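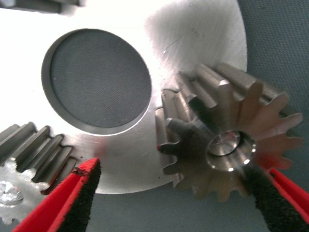 Tumik: software notes and data card

Maintained by Tülin Aksoy
Last revised 05/05/2025

Welcome, and thank you for taking an interest in Tumik! This is the collection of teleoperated gear assembly episodes we use at Drelura, along with the small pile of code that plays them back, checks them, and feeds them to a policy. I have tried to write down everything I wish I had known when I first opened the folder, so please forgive me if I wander a little.

What's inside

There are 385 episodes in this release. Each one has three camera streams (one looking down on the table, and one on each wrist), joint positions for both arms, gripper openings, and a line of text naming the task. The task family is always the same at heart: spur gears go onto a round metal plate with a hole in the middle, and a larger bevel gear joins them in some of the variants. Of the full set, 83 episodes are held out for testing, and I would ask you kindly to leave them alone until you have something you want to report.

Control

Both arms run through the same controller, which we call Ertürk. It takes target joint positions and smooths them before they go out to the motors. We started with no smoothing at all, and the logs from October are pretty jittery as a result (you will see this the moment you plot one). The smoothing window is set in control.yaml, and you can change it per arm, which is handy when one arm is mostly waiting its turn.

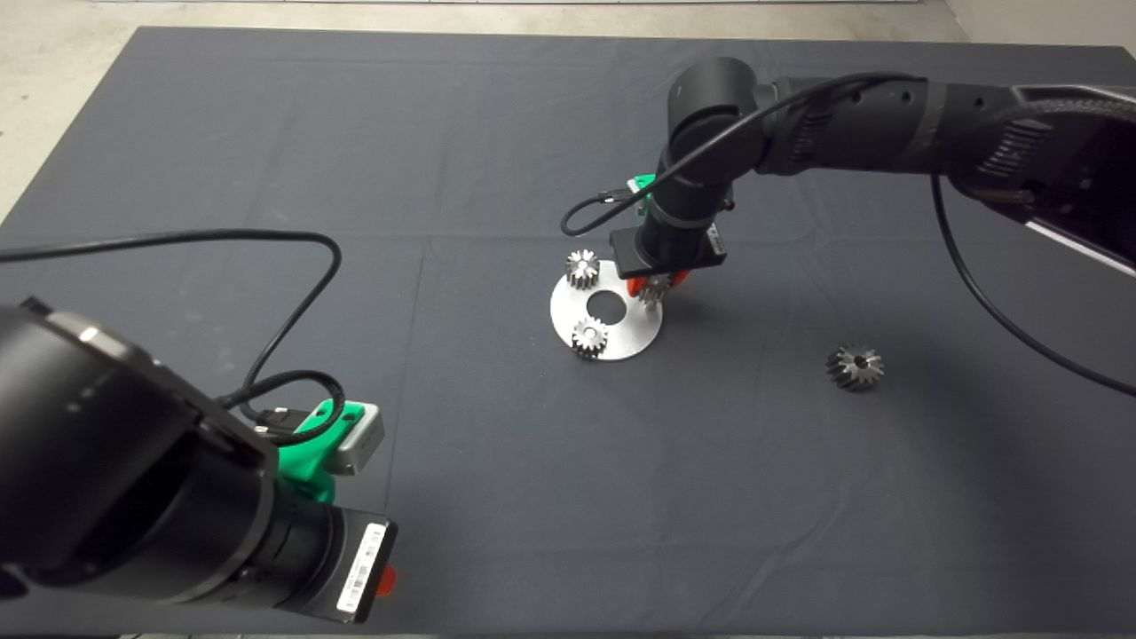

Waiting is a bigger part of this work than I had expected, by the way. The planner gives each arm its own lane over the table and only lets one of them into the shared middle at a time. If you are training on a single arm, set mask_idle to true and the loader will drop the joint channels of whichever arm is parked. The camera views stay in, so your policy will still see the parked arm and has to learn to live with it.

Perception

Shiny gears on a shiny plate are a real test for depth estimation, and I will happily admit that we gave up on depth for the fine part of the task. The pose tracker, Stundton, works from color only. It looks for the plate rim first, then the hole, then any gears near either one. A few things to know before you run it:

1. Run the exposure check first. The wrist views can wash out where the plate catches the light, and the tracker loses the rim when that happens.

2. Keep the gear classes separate. The bevel gear has a different center offset from the spur gears, and mixing them up will shift every grasp target.

3. Look over the overhead view before you trust the gear list. A gear in a gripper and a gear lying on the cloth get different state labels, and the tracker does sometimes swap them.
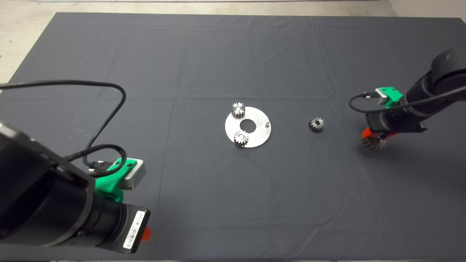
4. Save the corrected labels to a new file. The loader picks up the newest one by itself, and you can always go back if you change your mind (I do, often).

Frames with no target

Not every wrist frame has a gear or a plate in it. While an arm is away from the work, its camera may be looking at the cloth, the floor, or a bunch of cables, and the tracker used to find "teeth" in all of those! We went through by hand and marked 2904 such frames with the flag no_target. They make very good negatives, so please keep them in if you retrain the detector.
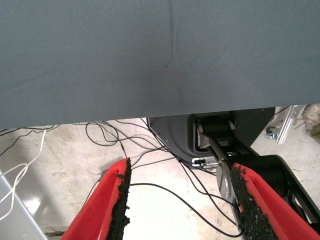

Left and right fingers open, nothing between the pads. Labeled no_target.

Known problems

Episode 151 has a gap in the left wrist stream. The loader repeats the last good frame and prints a warning, so you can filter it out or leave it be.

The gripper opening is read from the motor and takes no account of how much the foam on the fingers squashes. Treat small values as "closed on something" and leave it at that.

The replay tool wants a lot of memory when all three streams are open. Pass --views overhead if your machine starts to struggle.

Questions and fixes

Please open an issue with the episode number and the command you ran. I read them all, though it can take me a few days to answer when the arms are busy. Corrections to labels are especially welcome, and small pull requests get merged faster than big ones.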